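FOR IMMEDIATE RELEASE

Skolleren Produce Display Line Goes on Sale in May

Crates, baskets and play vegetables for store corners, classrooms and kids' market stands

SURKHAM -- Pluteck is putting its Skolleren line on general sale in May. Wooden crates, plastic baskets, a full range of play produce to go in them. Sold as sets or by the piece. Orders open now for stores and schools, home customers from the first week of the month.

Short version for editors in a hurry: 39 pieces of produce in the full set, four crate sizes, two basket sizes, one price list. Details below.

Why crates

The first Skolleren sets went out last fall in cardboard trays. Trays did not last. Corners went soft, kids sat on them, one store used theirs as a doorstop. Feedback was pretty clear. So the line has been redone around slatted wood crates that can sit on a low table or the floor and get pulled around by a four year old.

Slats are left pale and unfinished on purpose. Gaps between them so dust and crumbs fall through and you can see what's inside from the side. Rims are thick enough to grab. Crates go side by side to make a stall front, or on there own under a window.

The baskets are for the customer side of the game. Shopkeeper has the crates, shopper has the basket. Blue only for now. More colors under discussion, no date.

What's in the harvest assortment

Squash and pumpkins are the headliners. Ribbed, striped, good size for two small hands. Then the smaller stuff: white and pale vegetables, root vegetables, greens, a few fruits to fill out the corners. Stems are molded on, they do not pull off. Everything wipes down with a damp cloth and mild soap. No dishwasher please.

Packing suggestion, from the leaflet: big pieces go in the upper crate, small ones up front where short arms can get to them. Leave one pumpkin on top. Keep the basket right beside the crate so sorting back is one move and not a trip across the room.

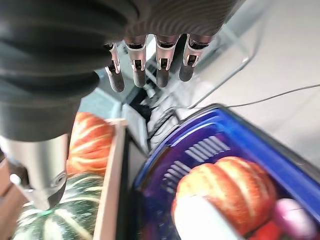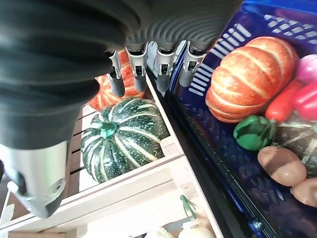

Sets and sizes

Starter: one crate, one basket, the squash and pumpkins plus a handful of small vegetables. Fits on a bookshelf.

Market: two crates, two baskets, most of the range. Most schools will want this one.

Full Stall: four crates, two baskets, all 39 pieces, plus chalk price tags and a cloth for underneath. Weighs a fair bit, ships in two boxes.

Single crates and single baskets can be ordered seperately at any time. Single vegetables too, which was the number one request after the tray version. Lose one squash, buy one squash.

First run and availability

The first run is 1140 crates. Of those, 500 are set aside for schools and libraries, and 200 are held back for replacements so nobody waits six weeks over a cracked slat. The rest go to stores and home orders, first come.

Mkhize is handling storage and shipping on this one, out of the Surkham warehouse. Orders in before 2 p.m. leave the same day while stock lasts. Full Stall orders leave next day, two boxes, they need a bit more time on the packing table.

Returns: unused sets, original box, within the month. Crates with marker on them are not unused.

Cleaning up after the game

One extra worth a mention. Every crate comes with a picture card that slots into the end slat. Shows what lives in that crate. Pumpkin card, squash card, small veg card and so on. Kids who can't read yet can still put things back. Cards are thick stock, blank on the reverse if you want to draw your own. Some of the test classrooms swapped the whole thing around and sorted by color instead. Works fine. One did it by "things I would eat," which left one crate very full.

Store owners using the line as window dressing can skip the cards. The crates also hold real produce if you line them first. Bare wood will stain, so line them. Paper, cloth, whatever is around.

Coming later

A winter assortment is in the works for the same crates, same sizes, so nothing bought in May gets orphaned. A lidded crate has been asked for a lot. Still looking at hinges and small fingers. Will update when there is something to show.

For press

Loaner sets are available for review. Please say which size, and how long you need it. Starter sets can go out right away, Full Stall loaners are limited and there is allready a short list. Loaners come back in the same box with all the pieces, check under the couch first.

Price list, leaflet and larger photos on request from the Pluteck press desk, Surkham. Desk is open from 9 a.m. to 4 p.m. Store and school orders go to the sales desk, same building, different line.

About Pluteck

Pluteck makes play and display goods for stores, schools and homes. Skolleren is its market play line. The company is based in Surkham.

###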